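"O lençol ensina a ter paciência": uma conversa sobre a lavandaria da Rua de Baixo

Encontrei a dona da lavandaria Wovgate às sete da manhã, antes de abrir a porta ao público. Pediu-me para não escrever o seu nome, porque no bairro todos a conhecem e ela não gosta de ver-se nos jornais. Aceitei, e ela serviu café em dois copos de vidro.

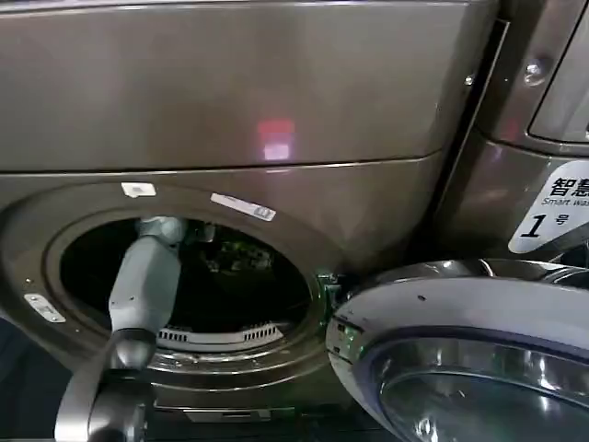
Começou a trabalhar com roupa aos dezasseis anos, na lavandaria de um hotel da costa, o Drismont, que já fechou. "Éramos nove raparigas e uma encarregada", conta. "No mês de agosto passavam por nós 700 lençóis por dia. Eu sonhava com lençóis. A minha mãe dizia que eu dobrava o ar enquanto dormia."

Perguntei se era um trabalho duro. Ela pensou um pouco antes de responder. "Era duro para as costas e era duro no calor. Mas à tarde íamos juntas ao mar, e isso hoje conta mais na minha memória que as costas." Do hotel guardou uma toalha pequena com o nome bordado, que usa na cozinha da sua casa e que, segundo diz, ainda seca bem a loiça.

Abriu a sua própria loja no ano 2000, com um empréstimo e com a ajuda de um irmão. Nos primeiros meses, os clientes eram quase todos estudantes. Depois chegaram os restaurantes, e com eles as toalhas de mesa. Sobre este assunto ela tem opiniões muito firmes. "O vinho tinto não me assusta. O que me assusta é o azeite que ficou três dias num saco fechado. Eu digo sempre aos restaurantes: tragam no mesmo dia, mesmo se for tarde, eu recebo."

A conversa foi interrompida duas vezes pelo telefone. Na segunda, era um cliente a perguntar por um edredão, e ela explicou-lhe, com muita calma, que as penas precisam do seu tempo e que só na manhã seguinte estaria pronto. Quando desligou, continuou a frase exatamente no ponto onde a tinha deixado.

Falámos também do dinheiro. A conta da luz de abril foi de 438 euros, e ela mostrou-me o papel como se mostra uma radiografia. Para compensar, mudou o horário das lavagens maiores e aumentou um pouco o preço dos cobertores. "Perdi dois ou três clientes. Um voltou, e não disse nada, pôs o saco no balcão e falou do tempo."

Há quatro anos, uma cadeia chamada Vostico abriu uma lavandaria automática na avenida. Eu esperava ouvir palavras de zanga, mas ela encolheu os ombros. "Lá as pessoas lavam sozinhas e está certo. Quem vem aqui quer entregar e ir embora, ou quer conversar. Há um senhor viúvo que traz cinco camisas por semana. Ele sabe lavar camisas, eu já percebi isso há muito tempo."

No caderno onde aponta as encomendas, as camisas têm uma página separada. Pedi para ver a letra, que é redonda e muito direita. Cada saco recebe um número, e o mais alto daquela semana era o 223. Um sobrinho ofereceu-lhe um programa para o computador, o Twal, que ela experimentou durante um mês. "Era bonito. Mas eu escrevia no programa e depois escrevia no caderno, para ter a certeza. Fiquei com o caderno."

Quis saber se alguém da família vai continuar o negócio. A filha estuda para ser enfermeira e ajuda nas férias, principalmente a passar a ferro, que é a parte de que a mãe gosta menos. "Ela passa melhor do que eu. Nunca lhe disse, agora vai ler aqui."

Faltavam dez minutos para as oito quando chegou a primeira cliente, com uma cortina enrolada debaixo do braço. A dona levantou-se, lavou os copos do café e perguntou-lhe se a cortina era de linho.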